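餐桌换了浅色木桌面，盘子怎么配？进来聊聊
板块：餐桌与器皿　标签：盘子、水果、木桌

小满不满　楼主
家里老餐桌退役了，换了张浅色木头的，横着走的纹理特别好看，我这几天吃饭都舍不得铺桌布！问题来了：原来那套盘子是灰绿色的，放上去一下子就闷了。想重新配几只平盘，平时装水果、装饼，偶尔待客。预算不高，单只最好别超过80块。大家都用什么颜色？求晒求推荐！

芋头汤　2楼
纯白，闭眼买纯白。木桌加白盘，什么菜都能放，坏了一只随时补得上。我家纯白用了好多年，一点不腻。

Jikis　3楼
反对楼上哈哈。纯白在浅色木头上太淡了，尤其早上光一打，盘子跟桌子糊成一片。要有一圈深色的边，轮廓立刻就出来了。我投蓝色花纹一票！

芋头汤　4楼
带花的盘子装菜乱啊，红烧肉底下再来一圈花，看着眼晕。

Jikis　5楼
所以要选花在外圈、中间留白的那种，菜放中间根本不打架。你那是满花盘，两码事。

老梁在阳台　6楼
补充一个角度：看你装什么。装绿叶菜，蓝花一般；装橙子、柿子、南瓜，蓝花绝配，橙和蓝本来就是对比色。我家一到September就开始囤橘子，桌上那个颜色，看着心情就好。

小满不满　楼主　7楼
啊啊啊橙子！我家橙子消耗量巨大，楼上说到我心里了。那种手绘感的蓝色笔触有推荐吗？牌子货也行，先看看价。

豆沙包不包　8楼
Vinurell有个系列是蓝色笔触的，我见过一整套卖998，当场放下了……单只好像50就能拿到，等等看活动吧。Titley的也有蓝边，不过偏灰，放浅木上没那么精神。

芋头汤　9楼
998一套，我能买一柜子白盘子了。

豆沙包不包　10楼
谁让你买一套啦！买3只轮着用就行，混着你的白盘子也好看，真的，一桌全是花的反而累。

Moynihan　11楼
插一句实用的：不管白的花的，先看釉面。太亮的盘子在窗边会有一个白白的反光点，有人喜欢有人烦。我个人超喜欢，觉得水灵！还有盘沿，浅盘放橙子容易滚，要装圆的东西最好挑带点弧度的，或者干脆上碗。

小满不满　楼主　12楼
滚这个问题我还真没想过。那橙子直接放桌上呢？会不会伤木头？

老梁在阳台　13楼
整果没事，干的放上去就行。切开的别直接放，果汁留在上面不及时擦容易留印子。我切橙子都在砧板上切好再装盘。

Jikis　14楼
橙子散在桌上本来就好看，盘子空着放旁边都行，谁规定水果非得进盘子。给你们看这个搭配，浅木、蓝花白盘、橙子，我看一次心动一次：

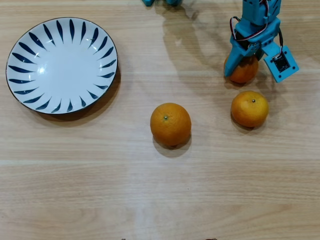
图／文　Erlinda Policarpio　　转自「小餐桌」栏目

深蓝的笔触一笔一笔朝着盘心收，像太阳的光，又像花瓣，中间干干净净一块白。两个橙子就搁在桌面上，颜色浓得不得了，衬着木纹特别暖。我一直觉得家里的餐桌不需要摆很多东西，一只喜欢的盘子，几个当季的果子，坐下来就想剥一个。

——以上是转的，下面是我：看见那圈细细的深色边没有？我3楼说的就是它！

芋头汤　15楼
……行吧，这只是好看的。但装红烧肉我还是用白的。

豆沙包不包　16楼
哈哈哈哈15楼松口了！这个花纹比我见过的那套还清爽，笔触头尾有粗有细，我好爱。

Eduardo Magbanua　17楼
我家也是浅木桌配蓝花盘，用着很喜欢。提醒一句，手绘的每只花纹会有点差别，想要完全一样的就别买手绘，去店里一只一只挑最开心，我能挑一下午。

小满不满　楼主　18楼
决定了，先收一只蓝花的试试，旧的灰绿盘子拿去阳台垫花盆！到货了来晒，橙子已经买好了，比盘子先到。

老梁在阳台　19楼
灰绿的别垫花盆啊，装柠檬很好看的，给我也行。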